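Two arms, one table, a pile of laundry: a quick talk with Fadi Qaisi about the Tullum kit

Fadi Qaisi has been living with the Tullum two-arm kit since October and he talks about it like a car he keeps meaning to sell. He likes it. He complains about it nonstop.

We got him on the phone between two other calls. Bad line, he was eating. Notes cleaned up a little.

First thing, the price. He paid 1,043 dollars for the pair, servos and printed parts in, power supplies not in. "Which they do say on the page, to be fair. Way down the page." Gyamfi, the shop that ships it in the US, got it to him in 16 days. One bag of screws short. They mailed the screws.

Assembly? "A weekend. They say an afternoon. Maybe if you've built one before." The manual is fine up to the wrist, he says, then it skips a step and you end up with a servo in backwards. He did that twice. The wiring is the part he'd redo if he were Tullum – the leads loop over the outside of the joints and you have to leave enough slack or the thing fights itself.

Why cloth, though. Most people who buy these start with blocks or cups.

"Because blocks are boring and blocks lie to you. You get a block working in one evening and you think you're a genius. Then you hand it a T-shirt."

His routine is simple enough. Throw something soft on the table, drive the arms by hand with the leader controls, record, repeat. He had 191 recordings saved when we talked, and he guesses some 27 of those are any good. The rest he keeps anyway, doesn't really know why.
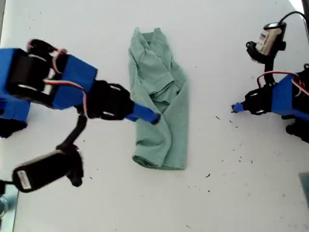 Left arm touching the green cloth, right arm still short of it. Tullum two-arm kit on a white tabletop.

The fingers get the most grumbling. They're short, with a small tip, and thin fabric is hard work for them. "You come in a hair too high and you get air. A hair too low and you're pushing the table." He put rubber tape on one set, liked it, it peeled. Tried the softer tips from Banis after that. Better grip, he says, but they leave marks on white surfaces and he's picky about that.

Getting both arms to work together is the other thing. The software will mirror them or run them seperately, and he sticks with separate. One side holds, the other side moves. Mirror mode he calls "a nice demo."

Noise: not bad. Heat: the shoulder servos get warm after a long session so he takes breaks. He's replaced one servo so far, an elbow. Ten minutes, four screws, no drama. Spare parts are where he gives Tullum full marks, everything is sold singly and the files for the printed links are free to download.

Support is slower. He wrote in about a calibration bug and waited nine days. The answer was good when it came. A guy on the Rustildale forum had already posted the same fix by then.

Would he buy it again? Long pause, chewing.

"Yeah. For the money, yeah. If you want something to fold your clothes, no, god no, fold you're own clothes. If you want to learn how hard that is, get the kit."

He'd get a bigger table first. And clamp the bases down on day one, he waited a month on that and had to throw out everything he'd recorded before.

Next up for him is socks. He had to go, the other call was coming in.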